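Druvlow, one month in

22/10/2024

So I've finally done it. Druvlow is finished, or at least the main story is, and I have the little lantern icon next to my save file to prove it. I started it on a rainy evening thinking I'd play for an hour and then go back to my enormous backlog. You can guess how that went.

If you haven't come across it, Druvlow is a slow, slightly grumpy fantasy game where you run a ferry between islands and get dragged into everybody's business. You don't fight much (hooray!) and most of your time goes on cargo, weather and gossip. The map looks tiny when you first unroll it, and then you reach Ovell and find out it has a whole underground harbour with its own tides. I spent almost 30 hours down there. No regrets.

My favourite bit by miles is the bell puzzle in the Ovell customs house. You get 6 bells and a shipping ledger with half the pages missing, and the game gives you no help whatsoever. I filled two sides of paper with scribbles before I noticed that the ledger was in order of tide and the dates didn't matter at all! I did a little dance round the kitchen. 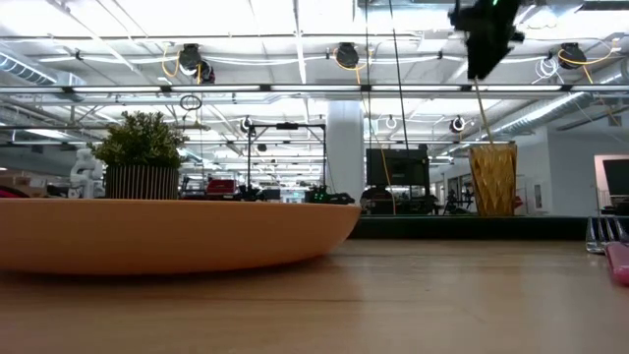 Now for the moaning, and there is some. The inventory is a pain. You have a hold, a deck and a coat, and things you pick up go into whichever one the game fancies. I lost a quest letter for two evenings and it was in the coat the whole time, under a stack of dried eels. There's a sort button, but it sorts by weight, and I've yet to meet a person who looks for a letter by weight.

Also, the Salt Road upgrade costs 2000 marks and I really wouldn't bother until chapter three. I bought it early, felt very pleased with myself, and then couldn't afford rope. If you want quick money, carry lamp oil from Lolino to Ovell and come back with paper. The price dips after a few trips, so leave it a bit and do some fishing.

I played the big patch from March, which added the option to skip docking. I left docking switched on. I like bumping gently into a pier while a harbour master shouts at me, and the shouting is very well acted.

One small warning without spoiling anything: when the woman at the lighthouse asks whether you've told anyone, save first. I didn't, and I had to replay the whole crossing in fog.

Next up is either a second run with the leaky boat or the expansion, which I've already bought and am pretending I haven't. If you've managed to get the cat to stay on board past Lolino, please leave a comment and tell me how, mine keeps jumping off at the fish market.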